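OK so I finally moved all my notes out of the giant folder of text files and into Driltura, and I'm a little giddy about it. Going to put down what I learned while it's fresh. Thread!

Background: I'm not a programmer. I keep recipes, meeting notes, serial numbers, half-written letters, the paint codes for every room I've ever lived in. All of it plain text, all of it in one folder, going back to a laptop I no longer own. Almost 3000 files.

My old system was "remember a weird word that's in the file and search for it." Which works great until the weird word is "misc."

I tried Jernlow first. Lovely looking program, and the reading view is gorgeous, but it wants to pull your notes into its own database and I got nervous. I like being able to open a folder and see my stuff sitting there.

Driltura leaves the files where they are! You point it at a folder and it builds an index on the side. Delete the program and the folder is still just a folder. That sold me in the first five minutes.

The search, you guys. It searches as you type, and it forgives spelling. I typed "recipt furnce" and got the furnace receipt. I have been misspelling receipt my entire adult life and a piece of software finally met me halfway.

Import took a while on my old desktop. I started it, made dinner, ate dinner, and it was finishing up when I sat back down. After that it only looks at files that changed, so opening it now is quick.

One snag: accented letters. Six of my oldest files came up full of little question-mark diamonds. They were saved in some ancient encoding. The fix is under File, then Reopen With, and you pick Western. Save it again as UTF-8 and it's done for good.

Do make a copy of the folder before you do any of this. I put mine on a thumb drive and stuck the drive in the desk drawer with the stamps.

Tags! I thought I'd hate tags. I've tried them in other programs and always ended up with forty, half of them used once. This time I gave myself a limit of five: house, money, people, food, work. Everything goes in one of those or gets no tag at all, and so far I haven't wanted a sixth. (OK, I briefly wanted "garden." Garden is house.)

You type the tag right in the text with a plus sign in front, so it's still there if you open the file in something else. Very happy about that.

Keyboard shortcuts I use constantly:
Ctrl+J jumps to any note by name
Ctrl+Shift+D drops in today's date
Ctrl+. folds up the section you're in
Alt+Up moves a line up, which I use for grocery lists way more than I expected

There's a split view too, two notes side by side. I had last year's holiday list on the left and this year's on the right and just dragged lines across. Bliss.
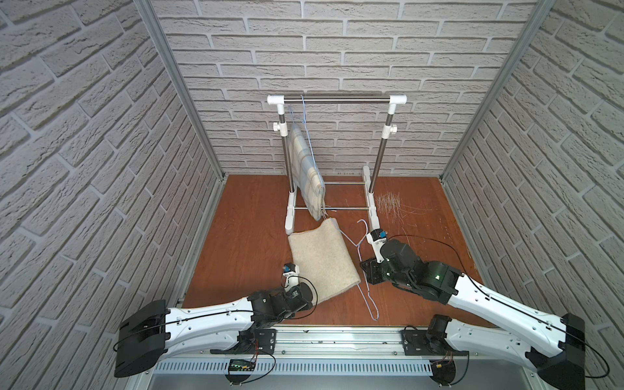
Themes, for those of you who asked what I'm running: it's the one called Skondbridge. Dark gray background, warm off-white text, headings in a soft orange. The default blue was a bit much for me at night. You can change the font size separately for the sidebar, so I bumped mine way up and left the rest alone.

Things I'd still like: a better print option (it puts the file path at the top of every page and I can't find a way to turn that off), and some kind of word count that's visible without opening a menu. If you know a trick for either one, please please reply.

Phone situation: there's no phone app. I sync the folder with Ansari and open the files in whatever text editor is on the phone. It's fine! Not pretty, but I mostly just need to look up the paint codes when I'm in the store.

Careful with having the same note open on both, though. I did that with a packing list and ended up with two copies, one with "conflict" tacked on the name. Nothing was lost — I just had to read through both and paste the missing bits across.

Next project is the folder of old emails I saved as text, which is a whole swamp. I'm planning to do a little every night in December with a cup of tea. Will report back on how the search handles it. And if you've moved over from Jernlow, tell me how the export went, I have a cousin who's stuck in there and wants out.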